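From: Rosine Fleury
To: Hiltgate chores list
Subject: Re: bagging groceries, are we there yet?

Abundio Bañuelos wrote:
> My sister runs the store in Tollport and wants to know when a
> machine can pack a customer's own bag. I told her 4 years. Was
> I being mean or generous?

Generous, I think! Boxes on a shelf are fine, arms have been good at boxes for ages. The bag is the trouble. It has no shape of its own, it folds over itself, and the part you want to grab is a floppy strip that could be anywhere. Lionel Vasseur told me he'd want 1000 tries at one bag before he even looked at a second one, and I've seen him give up on a pillowcase after 17.

For your sister, the sort of thing I mean — one soft bag, one little yellow package:
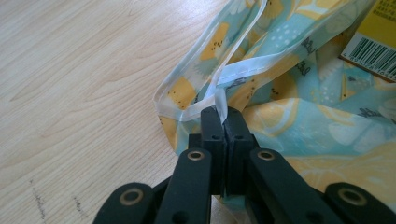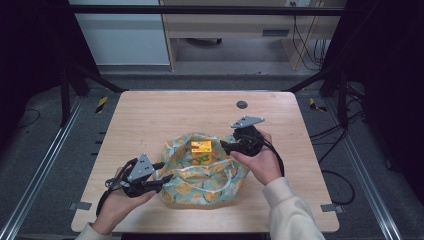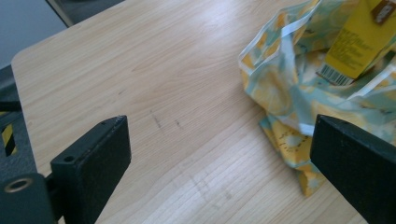 Same bag in all three; the middle one has both hands at work.

Look how little of the trim those jaws have hold of in the first one. You and I would feel for the edge and shake the thing open without thinking (I do it while talking on the phone). A gripper with two stiff fingers has to pick a spot and commit to it, and then the rest of the bag does whatever it likes.

So tell her to keep her baggers. I'd put my money on shelf stocking first, then wiping counters, with bags a long way behind. Savvas thinks towels will come before either, and he may be right — ask him, he has the Barbier notes and I never got my copy back.

Rosine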